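Home Papers Data Notes Contact
Last updated 2018-11-02

4. What people do with gray

4.1 The trouble with the middle of the range

I went into this part of the study thinking gray would be the easy one. Blue had given us fits (see section 3, where the teal argument takes up more room than I'd like), and brown had turned into a fight over whether "tan" is its own color or a kind of brown. Gray seemed like a nice flat stretch of road after that. You've got your light gray, you've got your dark gray, and in between you've got gray.

Well, no. Of the 2,640 answers we collected in Saltside and Warell during October, the gray ones were the messiest by a good margin. People changed their minds halfway through a sheet. They crossed things out. One man in Warell wrote "pewter" beside a card, then "not pewter," and left it at that, and I still don't know how to code him.

Some of this is our own doing. The cards came from the old Cifuentes house-paint deck, which was made to sell paint and not to help me out, and the steps between its grays aren't even. The light end moves in baby steps and then the dark end falls off a cliff. Esperanza Carretero warned me about this before we printed a single answer sheet, and I told her it would wash out. It didn't wash out. Readers who want the card readings can get them from the data page, and I'd ask them to look at those before leaning on any of the numbers in this section.

After we threw out blank lines, jokes, and answers we couldn't read, we had 2,000 to work with across all the colors, and roughly 200 of those were for gray. That's a small pile. I'm comfortable talking about habits on the strength of it, and a lot less comfortable talking about percentages, so mostly I won't. 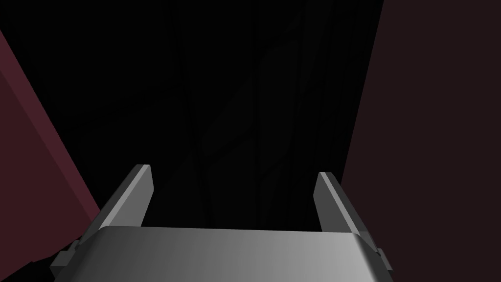 Figure 4. Gripper from behind, fingers angled apart. Computer rendering.

4.2 Light, dark, and the borrowed words

The first habit is that people would much sooner put a word in front of "gray" than reach for a new word. "Light gray," "dark gray," "kind of a medium gray," "gray gray." That last one came up in both towns and I love it. It seems to mean a gray with no blue or brown hiding in it, and the people who used it were pretty consistent about which cards got it.

The second habit is borrowing. When people do leave "gray" behind, they nearly always go and get the name of a thing: slate, ash, charcoal, silver, smoke, putty. What surprised me is how lopsided the borrowing is. The dark end gets "charcoal" and then, for most people, nothing else. The light end gets a whole cupboard full. You could say that's the baby-step problem again, since the deck has more light cards to name, and I think that's part of it. But folks were also pulling out two or three different names for the same light card and then picking among them, and they didn't do that with the dark ones.

"Silver" deserves its own paragraph. In Saltside it was used for flat, dull card, no shine to it at all, by people who'd lived there a long time. In Warell hardly anybody would put up with that. A Warell woman told me silver "has to do something when you tip it," and she tipped the card at me to show that it did nothing. I had assumed going in that silver just meant a light gray with a bit of class. For the Warell group it's plainly a word about shine first, and lightness comes along for the ride.

4.3 One gray or several?

The third habit is the one I keep chewing on. At the end of each sitting we put the deck away and asked people to name the color of ordinary things around them - a door, a jacket, the bowl on the table. We had 21 people do this part (the rest had bus connections or supper). With a card, you name the whole card. With a thing, you have to decide whether you're naming the thing or the patch of it you happen to be looking at, and people went about that very differently.

Most of them named the thing. The door is gray, full stop, even with the sun on half of it. A few named patches, and once they'd started they couldn't stop. One fellow got four names out of a mixing bowl. Esperanza calls these two groups lumpers and splitters, which is borrowed from somewhere else but does the job, and I've kept her labels in the tables.
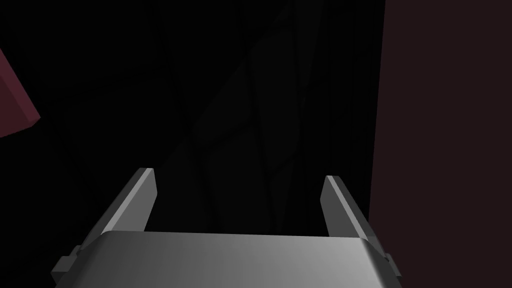
Whether somebody lumps or splits doesn't seem to depend on age, or on which town they're from, or on whether they paint for a living (we had two house painters, one of each kind). What it does seem to go along with is how slowly the color changes across the surface. When there's a hard edge between light and shade, even a splitter will often say "that's just the shadow" and give you one name. When it slides, things get interesting. Take the wide body in the picture, brighter toward the right and darker toward the left. I'm a lumper and I'd say light gray for the lot, but I can feel the pull to call the left side something else, and I couldn't tell you where I'd put the line. Our splitters couldn't either. Asked to point at the place where "silver" stopped and "gray" began on the mixing bowl, they pointed, moved the finger, and moved it back.

I don't want to make too much of this. The door, the jacket and the bowl weren't picked with any care, the light in the Saltside hall was different from the light in Warell, and we didn't write down the time of day until the second visit. A proper version would use matte and glossy copies of the same object and keep the lamp put. Still, the pattern was strong enough in the room that I'd bet on it holding up.

4.4 A note on spelling

We counted "gray" and "grey" as the same answer. Several people asked which was right, and two of them had clearly been disagreeing about it before we got there. The Kusirent transcripts, which we used to check our coding, have it both ways, sometimes on one page. Spelling had no connection to anything else we measured, with one possible exception: the "grey" writers gave more borrowed names. There are so few of them that I'd leave it alone, and the only reason it's here is that a reader of the first draft asked.

4.5 How we coded the leftovers

Answers with "ish" on the end went in with the plain word, so "grayish" is gray. "Bluish gray" stayed gray and "grayish blue" went to blue, on the idea that people put the main color last. Esperanza disagrees with me on this for about a third of the sheets, and her version of the coding is posted next to mine under Data. Pewter man is in neither.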